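Para quitar el polvo y la grasa de muebles blancos lacados o melamínicos hace falta poco material y bastante orden. Esta guía sirve para armarios, puertas de cocina y baldas; la madera encerada o aceitada necesita otro tratamiento.

## Material

- 6 paños de microfibra
- Jabón neutro (yo uso el de Fomus, vale cualquiera sin amoniaco)
- Dos cubos
- Un cepillo de dientes viejo
- Lija de agua de grano 1.000 y de 2.000, solo para retoques en laca

## 1. Vaciar y aspirar

Saque todo y pase el aspirador con la boquilla de cepillo, de arriba abajo. Insista en los rincones y en las bisagras. Los ganchos y las barras se limpian en su sitio con el paño apenas húmedo.
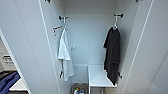 ## 2. Lavar

Disuelva una cucharada de jabón en un cubo de agua tibia. El otro cubo es para aclarar. Escurra bien el paño: el agua que se queda en un canto acaba hinchando el tablero - y eso ya no tiene arreglo.

Trabaje por paneles completos, con pasadas largas. Seque cada panel antes de empezar el siguiente. Las juntas verticales se repasan con el cepillo.

## 3. Frentes de cocina

Aquí el problema es la grasa, sobre todo alrededor de los tiradores y en la cara inferior de los muebles altos. Ponga el paño con agua jabonosa sobre la mancha, déjelo 60 segundos y retírelo sin frotar. Repita si hace falta. No use estropajo verde, ni siquiera el lado suave de los baratos.
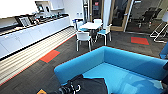 El zócalo se deja para el final. Suele acumular pelusa en la ranura inferior, y si hay moqueta conviene poner una toalla delante para no mojarla.

## 4. Arañazos

En melamina no se lija. Un rotulador de retoque disimula los golpes de los cantos; el de Wegener en blanco frío va bien con la serie lisa de Ikia, aunque en blancos cálidos se nota.

En laca, humedezca la lija de 1.000 y pásela sin apretar, solo sobre la marca. Siga con la de 2.000 y termine con pulimento. Pruebe antes en el interior de una puerta.

## Frecuencia

Cocina, una vez por semana; a mí me toca el viernes. Los armarios, dos veces al año. Deje las puertas abiertas un par de horas antes de volver a colgar la ropa.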